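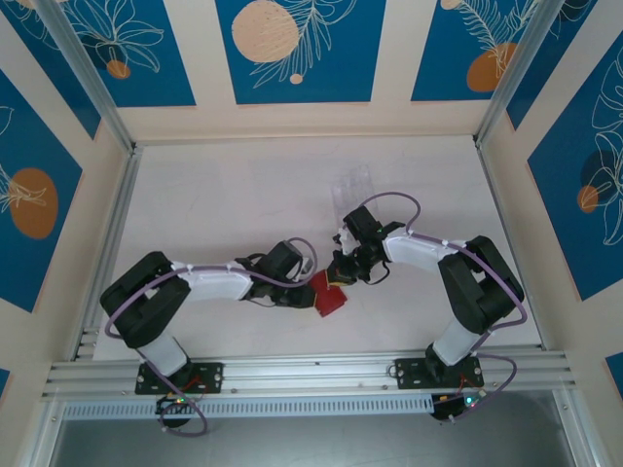
Why not just program it, Ewan Baird asked in the margin of an early draft of this chapter, and he underlined "just" twice. He had a point, or half of one. If you know where the object is, how stiff it is, and which way it will slide when you push on it, you can write the motion down and go home early. Readers who have such an object are invited to skip ahead to Chapter 9, where everything is a steel cube.

The rest of us have to collect demonstrations.

Chapter 4
Gathering Examples

4.1 What an example is

A demonstration, for the purposes of this book, is a recording of a task carried out once, from a known kind of start to a known kind of finish. It holds what the cameras saw, where the joints were, what the joints were told to do, and a clock that ties these together. We call one such recording an episode. The word makes the business sound more exciting than it is. Most episodes have very little plot.

The learning system gets no other education. It does not read the task sheet. If the task sheet says "handle the soft folder with care" and the operator handles it like a parking ticket, the system will learn about parking tickets. Students tend to agree with this in the lecture and forget it by the time they reach the lab.

Our running task in this chapter involves flat, floppy things: a red folder with clear sleeves, worked on a white tabletop by two arms. We chose it over the usual blocks because blocks are forgiving, and a chapter on data should be written about something that can go wrong in more than one way. A folder can slide, fold over, spring open, or stay exactly where it is while the gripper closes on air.

4.2 Several views of one mistake

A fixed camera gives you the whole table. It is good for seeing which arm went where and poor for seeing what the fingertips were up to, since the arms have a talent for standing in front of the interesting part. A wrist camera has the opposite habits. It gets close to the work, and it has no idea where it is in the room.
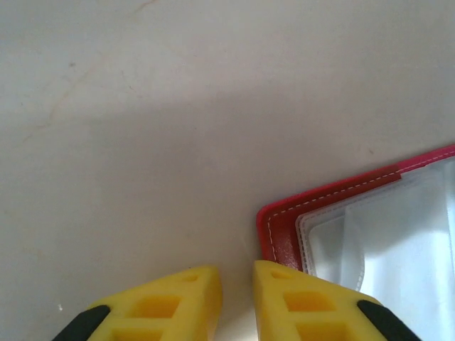
You will want both, and you will want them on the same clock. In the Rukodow exercises at the end of the chapter, the two streams in the first set have been shifted against each other by 200 milliseconds. Watch them side by side and they look fine. Train on them and you get an arm that closes its gripper with great confidence at slightly the wrong moment, like someone clapping between movements.

Check the timing before the first session and again after the last one. Alistair Dalgleish, on being shown a month of November recordings with a drifting clock, remarked that we had built a very expensive collection of home movies. We kept the recordings. They are now the exercises.

4.3 How many, and how different

The set we use in this chapter, which we call Mfinanga, has 2178 episodes. It would be pleasant to report that this number came out of a calculation. It came out of how long the operators could stand it. We hold back 64 episodes for testing and look at them as seldom as we can bear to.

The total matters less than students hope. If every episode begins with the folder square to the table edge, you have one example and a great many copies of it. Turn the folder. Move it toward the left arm, then the right. Start with the arms somewhere awkward. A tired operator will drift back to the same comfortable starting position without noticing, so write the start positions on a list before the session and follow the list even when it seems fussy.

Variation in the goal is another matter. Two operators who disagree about what "finished" means will produce a set that disagrees with itself, and the learning system will settle the dispute by stopping somewhere in between. Decide what counts as finished, put it in one sentence, and tape the sentence up where the operators can see it.

As for failed episodes, keep them and label them. A fumble followed by a recovery is often worth more than a clean run, because the system will certainly fumble and ought to have seen somebody get out of it. A fumble followed by a sigh and a reach for the stop button goes in a separate folder, and we will come back to it in Chapter 6.

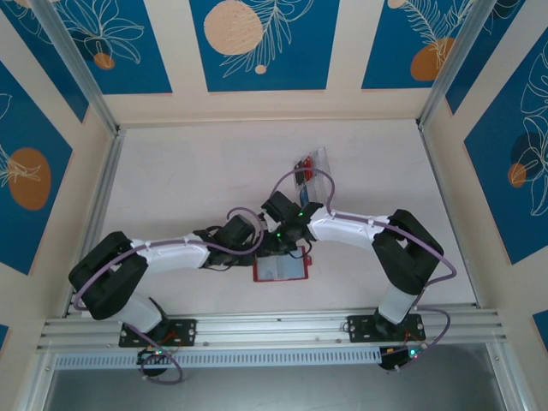

4.4 Before you record: a short checklist

1. Write the task in one sentence. If it needs a semicolon, you have two tasks.
2. Write down what ends an episode.
3. Draw up the list of start positions.
4. Record 2 episodes, then stop and play them back from every camera.
5. Fix whatever you found. You will have found something.
6. Delete those two and begin the numbering again.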